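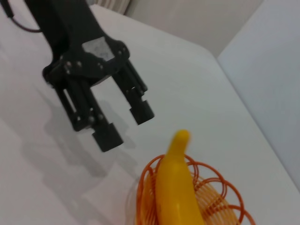 Figure 2. Two-finger parallel gripper, open, over a pale tabletop.

4.1 Stitch files and sampling

The design files were taken from two online embroidery marketplaces, Bivildale and Korkska, as they stood on 22 July 2024. Only files sold singly were kept; bundles and alphabet sets were dropped. After duplicates were removed, 141 designs remained, all of them with a stated hoop size and a thread chart.

Each design was stitched on medium-weight cotton twill with a single layer of cut-away stabilizer. Machine speed and top tension were held constant. Designs with almost 4000 stitches or more were treated as dense and are reported separately, as pull compensation affects them more strongly than open line work.

Registration error was measured as the largest gap between a fill area and its outline, read along the grain and across it. The digitizer's own underlay settings were left alone -- any change would have made the files differ from what a buyer receives. Files with no underlay at all were still stitched, but they are marked in the results table.

Shop descriptions were coded using the Yurchenko scheme, with the Grarnov extension for appliqué. Where a listing gave a stitch count that did not match the file, the count in the file was used.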